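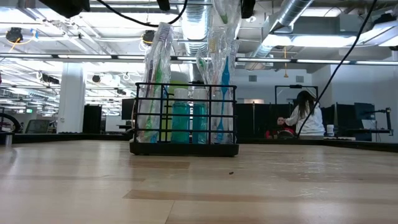
Workshop book 2, p. 83

Thursday, November 5, 2020

Caddy day again. Ditte wants the bathroom set settled before anyone starts on the kitchen one, and as the kitchen one involves a colander I am in no hurry.

The black wire caddy stays. We tried the Fleso tub on Monday and everything in it leaned on everything else like the last bus home. The wire one has a solid base, so small things don't drop through, and the bars are open enough to see what has been put where. Mathis still says it looks like something for holding newspapers in a dentist's. He may be right, in which case the toothbrushes should feel at home.

Layout as it stands: both mouthwashes in the middle compartment, side by side, white caps up. The tall yellowish-green bottle goes behind the left one. Toothbrushes to the sides, most of them on the right, the purple and green one on the left. I had the mouthwash at one end to begin with and the whole caddy wanted to tip when lifted by the other. Middle is better. Graham pointed out that he had said so at the Drurnanville planning call, and I have checked the minutes, and he had.

Toothbrushes. All to stay in their wrappers. Obaidul unwrapped one last week to see whether it would stand up straighter (it did not) and it has since been used to clean the vice, so that one is out of the set for good. The wrappers are a nuisance in their own way. They crinkle, they catch the ceiling lights, and they cling to each other, so that you reach for the blue handle and come away with the green one as well. If you pinch near the top of the sleeve you get plastic and no brush. Lower down, at the handle, is better. Tassanee's trick is to fan the bundle slightly before you start, like a hand of cards. Works for her. Mine collapse.

Put in one at a time, head up. Head down looks neater but then you can't tell the colours apart, and the colours are the only thing the packing sheet goes by. The packing sheet, I note, says "toothbrush, assorted", so it doesn't go by them very hard.

Order of packing, for whoever does it next:
mouthwash, left then right
tall bottle
left-hand brush
right-hand brushes, singly
stand back, do not touch it again

That last line is for Mathis.

Table. The pale wooden one is the right height but the finish is a bit shiny and things slide on it. The caddy creeps backwards if you push a brush in at an angle. I put it near the back edge so there's room to lay out in front, then spent the morning worrying about the back edge. Two felt pads on the underside would probably do it. Asked Graham for felt pads. Graham has a box of 1000, apparently, from the Talukder job, and would be glad to see the back of them.

Also the table wants wiping. I wiped it. There is a speck on it again. I am choosing to regard it as a reference mark.

Still open:
— whether the tall bottle ought to be in the set at all. It hides behind the mouthwash and then gets blamed for being hard to reach. Ditte says keep, bathrooms are like that.
— spare brushes. The Stakora order says 37 and I have not checked, and do not intend to until somebody else has.
— a lid for the mouthwash carton, which Obaidul is using as a tray.
— flannels? Soap? Every time we call this finished someone remembers another thing people keep by a basin. Tassanee suggested a rubber duck. Minuted as a suggestion.

Kitchen set pencilled for December. Colander is in the cupboard by the door, behind the other colander.

Later: felt pads on. Caddy no longer creeps. It now has a slight rock to it, one pad being thicker than the rest. Have swapped that one round to the back left, where it rocks less, and gone home.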